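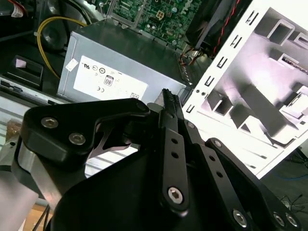 3.2 Condition of desktop units at intake

The Westside collection supplied 219 desktop computers, withdrawn from office use and opened at the Noltwood workshop. Following Husar and Shearer, each unit was divided into three part groups: power supply, board, and chassis. Certification marks and efficiency badges on the power supply label were recorded before any part was removed.

Boards were graded in place. Memory slots were checked for damaged latches, and the processor socket was inspected with its retention frame open — a step left out of the earlier Lavach survey.

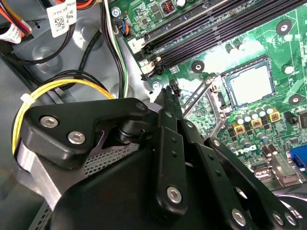
Figure 4. Dell motherboard in its chassis, with four memory slots and an empty LGA processor socket.

Sockets with bent contacts were found in 14 units, and these boards were assigned to material recovery.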